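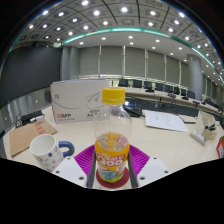 Bottle, coaster and both fingers closed: the starting position for the slip check.

When your hand-held gripper starts dropping bottles

By Philomena Mac Mathúna
August 2019
Reading time: 4 minutes

We use cookies to remember your settings and to see which pages are read. Accept / Manage choices

If you've been collecting demonstrations with a Hodia for more than a few weeks, you will probably have met this one. The fingers close, everything feels fine in your hand, you lift, and halfway to the coaster the bottle begins to slide. Ours started in July. Out of 928 recordings made at Sivomstead that month, 38 had a slip in them, and we only found that out when the arm at Limstead began letting go of things in exactly the same way. It had learned our fault very faithfully, bless it.

I went down several wrong paths before finding the cause, so I've written the checks out in the order I wish I'd done them. You'll want a small screwdriver, a lint-free cloth, a strip of paper and a light plastic drinks bottle with its cap on tight. Allow yourself an unhurried hour the first time.

Before you start

Please stop recording and take your finger right off the trigger before you put the other hand anywhere near the fingers. It sounds fussy, but the return spring on ours is a good deal stronger than it looks, and I gave myself a nasty pinch on the thumb by checking a finger plate with the tool still half squeezed. If yours has a trigger lock, use it. If it hasn't, lay the tool down on its side with the trigger facing away from you.

1. Repeat the slip on purpose

Stand the bottle on a coaster, so that you always begin from the same spot, and close the fingers on the lower half of it, on the label. Lift it a hand's width, count slowly to five, and put it down again. Do this a few times, then try a little higher up, on the bare plastic. Make a note of which way the bottle goes when it moves. Sliding straight down usually means poor grip on the surface. Turning as it slides usually means that one finger is pressing harder than the other, and in that case you can go straight to step 3.

Keep the bottle low while you do all this, and keep laptops and open drinks well out of the way. A mug is a poor thing to practise on until the fault is cured, for reasons my colleagues will happily tell you.

2. Clean the faces

Open the fingers fully and wipe both inner plates with the cloth, slightly damp, and then again with a dry part of it. Hand cream is the great enemy, and so is the glue that comes off a peeling label. Do the ribbed pads as well, working along the ribs, where fluff likes to settle. Let everything dry before you try the bottle again. On one of our tools this step was the whole repair, and I was rather cross at how long I'd put it off.

3. Look for play in the fingers

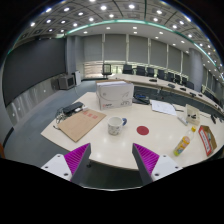 With the fingers wide apart and the trigger released, hold one finger near its tip and rock it gently from side to side, then do the same with the other. They should both feel the same. If one of them gives a little, go to the fasteners on that side and try each in turn. Nip them up until they stop and no further — it's plastic they're biting into, and a stripped hole will cost you a new part and probably an afternoon.

This was our real trouble. Two screws on one side had worked a fraction loose, so that finger leaned back under load and the other did all the pressing. It was far too little to notice by eye.

4. Check with the paper strip

Close the fingers gently on the strip of paper and pull it out, first near the tips and then further down. The drag should be much the same in both places. If the paper comes away freely at the tips but sticks lower down, the fingers are splaying, and you'll need to go back to the screws.

5. Deal with the recordings

Mending the tool doesn't mend the data. Go back to the last day you're certain of and watch everything after it. We used Simon, our in-house viewer, which lets you step through the grasp slowly, and I marked anything where the bottle shifted between the fingers, even if it got to the coaster in the end. Those are the sly ones. An outright drop is easy to spot and throw away, but a small slide that comes right looks like a success to anyone watching at full speed.

Once the bad ones are out, retrain, and run the arm on an empty plastic bottle first, with people standing back and one person at the stop button. Move on to full bottles only when it has held the empty one properly all morning.

We now do steps 1 and 4 before each session, and the screws get a look every 2 weeks, with the date and initials written on a bit of tape on the tool's case.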